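Ticket 1560 - return reminders going out twice
Opened by: Ximena Figueroa
Status: Open

Hi Plutano team! I look after the bookings for the Cedutville toy library and we've got a weird one with the reminder emails. Since we moved over to your new calendar in November, some families get their "due back tomorrow" email twice, once at 6 pm (correct) and again at 3 in the morning (very much not correct, and I've had a few grumpy texts from parents whose phones ping at night).

It doesn't happen to everyone. So far it's 18 members, and all of them have the play food listing on loan or on hold. Puzzles and trikes are fine. I've tried logging out, clearing the cache and re-saving the reminder template, no change. I also had a go at switching the colour theme back, which I know sounds silly, but it was the last thing I'd touched.
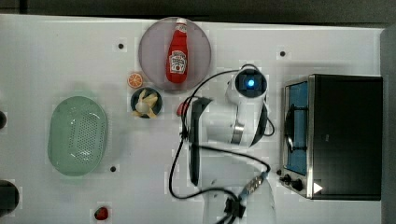 Valentina Maldonado
Hi Ximena, could you check whether that listing has a second pick-up location against it? Items attached to 2 locations can end up in both reminder queues, and the second queue runs overnight. It's under Edit listing, then Availability.

Ximena Figueroa
Ooh, you might be onto something. It's down for Leiva Street AND the Ballside hall, and we stopped using Ballside before winter. I've unticked Ballside and hit save - but when I reload the page the tick is back again! Same in two different browsers, and same on my partner's laptop. I can untick it on a brand new test listing with no trouble, so I don't reckon it's my permissions.
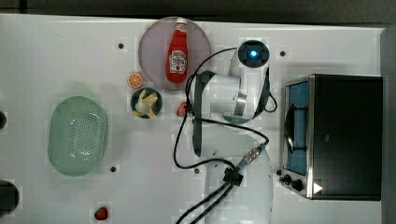

One thing I forgot, there's an old hold from a Ballside member still sitting on it and the cancel button is greyed out for me. Could that be what's keeping the location stuck? If you can cancel it from your end, go for it, she's already happy to rebook at Leiva Street. I've turned reminders off for that listing until I hear from you and I'm ringing people by hand in the meantime.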